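The robot that learned to sew by getting it wrong

I failed home ec. My cushion cover came apart on the bus ride home, and I haven't held a needle with any confidence from that day on. So when Raghda Haddad offered me a turn at the controls of a suturing robot, I said yes far too quickly (and regretted it before I'd even sat down).

Her group's project is called Palus, and its goal sounds modest until you try it: get a pair of robotic instruments to close a cut in a synthetic tissue pad, stitch after stitch, without a person steering. The needle part is hard enough. The thread is what drives everybody round the bend. It loops, it kinks, it wanders off behind the jaws where the software can't see it.

The usual recipe is to record a skilled human doing the job and have the software copy them. Haddad's crew did that, with 1004 demonstrations, most of them by Khadija Badawi, whose patience I can only marvel at. Then they added something I really liked – 164 recordings where things had gone sideways and she'd had to sort them out. Dropped needles, snagged loops, knots that slid.

“The clean runs taught it to be a show-off,” Badawi told me. “It had no idea what to do once the thread was in the wrong spot.”

With only the tidy recordings, the system got through 2 full closures in 26 attempts. With the messy ones mixed in, it managed 17. I made them say that number twice.

Mind you, it's slow. I finished my coffee during one knot! Watching it, though, I caught myself leaning toward the monitor and muttering encouragement, the way you do with a toddler on the stairs.

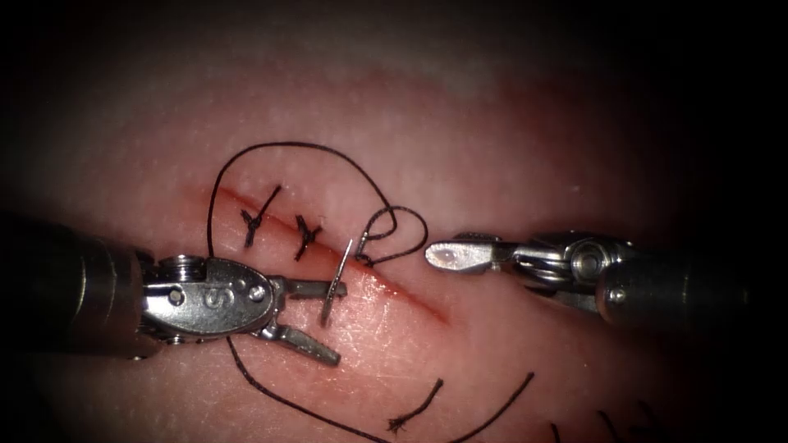
Two stitches in, with the lower part of the cut still open and the needle held in the left instrument's jaws.

My own go lasted one stitch, if we're being generous with the word. Badawi looked it over kindly and asked whether they could keep the recording for the messy pile. I told her she was welcome to it.

Next up is a softer pad that shifts when you pull on it, which Haddad hopes to have running by May.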